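Review: Netitar, a learning-from-demonstration kit for small labs

March 27, 2022

I've been wanting to write this one up for ages. Netitar is a software and hardware bundle for teaching robot arms by demonstration, and the interesting part is the method underneath, which its makers call Skaltisano. I've had it running on two arms in our teaching lab since last June, and I'm more excited about it now than when I unpacked it.

The basic idea

Most imitation learning setups I've used want you to hold the arm, or a copy of the arm, and drag it through the job over and over. Skaltisano learns the steps of a task from video of a person doing it, then asks for a small number of arm-guided runs to fill in the motion. So the person teaches the order and the goals, and the arm-guided runs teach the grip and the path. We gave it 40 guided runs for a pick-and-serve task. My older pipeline wanted 1,000 before it stopped dropping things, and it still sulked if you moved the tray.

What I really like is how it handles pointing. If the person in the video points at an item and then picks it up, the model ties the gesture to the choice. Later on you can point at something yourself and it will use that as the request. It's such a natural way to ask for a thing! I had a first-year student ordering from it with no training at all, and she got what she wanted on the second go (on the first she was waving her hands about while she talked, and it waited politely).

Setting up

Allow an afternoon. The calibration board comes flat-packed and the instructions for it are good, with proper drawings. Install was painless on one machine and fussy on the other, where I had to roll back a graphics driver. The capture program, Nadar, has big buttons and a colour bar that tells you when the tracking is getting shaky. I'd love a keyboard shortcut for throwing away a bad take. At the moment it's buried in a menu, and you'll throw away plenty.

The labelling program is called Evska and it's the weak spot. It splits each recording into steps for you and usually gets the cuts in sensible places, but fixing a wrong one means three separate dialogue boxes. My colleague Ignacio Paredes wrote a little script to get around it and I haven't opened the boxes since. He's happy to share it if you ask nicely.

How it did

I'll go through our tests in the order we ran them.

1. Sorting blocks. Easy, and it did them easily. Skip this one unless you want to check your calibration.

2. Folding tea towels. Mixed. Flat towels were fine, crumpled ones were not, and the arm would pat them hopefully and give up. The documentation is upfront that cloth is still a work in progress.

3. Serving from a display. My favourite by a mile, and the one where the method shows what it can do. Someone points, the item goes from the display to a serving tray, and the tray gets handed over. The items look alike in shape and differ mostly in their topping, so the model has to pay attention to where the finger is going and can't just grab the nearest thing. Clear covers are also a good hard test, as a lot of depth cameras get confused by see-through plastic. Ours got muddled when the covers were shut, then settled down nicely once we recorded more takes with them lifted.
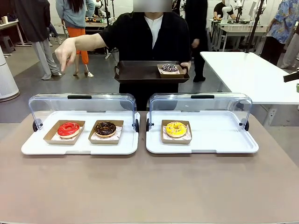
4. Busy backgrounds. We repeated the serving task with people walking and chatting behind the server. I expected a mess. Accuracy dipped a bit, then came back after I added 5 crowded recordings to the training set. That was the result that won me over, because my lab is never quiet and I'm tired of methods that only work after hours.

Gripes

The licence is tied to one computer. Training overnight makes the fan scream. Hands partly hidden behind a tray are still tricky, and left-handed pointing needed extra takes before it was reliable. Support answers quickly but sometimes assumes you've read the paper, appendix included.

Would I buy it again?

Yes, and I've asked for a second licence. If you only do one fixed job all day you won't need it, an ordinary scripted arm will be cheaper and faster. For a lab that changes tasks every few weeks, or anyone curious about gesture as a way to talk to robots, it's a joy to work with. Next I want to try two people pointing at once and see who it listens to.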